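December, bench notes, phone teardown cont.

Second Marau handset open. Back glass came off easier than the first, heat pad 14 min then the thin pick. Broke one clip top left, dont care, it's the dead unit. Battery label says 527 cycles in the diag menu, and the seller had it listed as "light use". Right.

Swapped in the Rilmont display. Touch ok, brightness ok, auto brightness dead. Ran the flex from the old panel over and got it back, so the sensor on the Rilmont part is the problem. Check the other one in the box before sending both back. Order no. ends 1327. 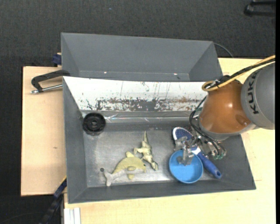 Filed under: Phones / Charging

Kotian charger on the Marau: handshakes, then drops to slow after a few min. Same cable on the Trudard tablet holds fine all the way up. Tried three cables. Tried the other port. Still drops. Suspect firmware on the phone side, the update that was meant to land in November never showed up on either handset.

Left it logging overnight at 300 mA just to get a clean curve. Dont unplug!! Log is on the shared drive, folder "marau2", ignore the frist file, wrong timestamp.

To do
- reseat battery connector, retest
- ask Rilmont about sensor, refund or swap
- try the Kotian on the Trudard w/ screen on
- more adhesive strips, the narrow ones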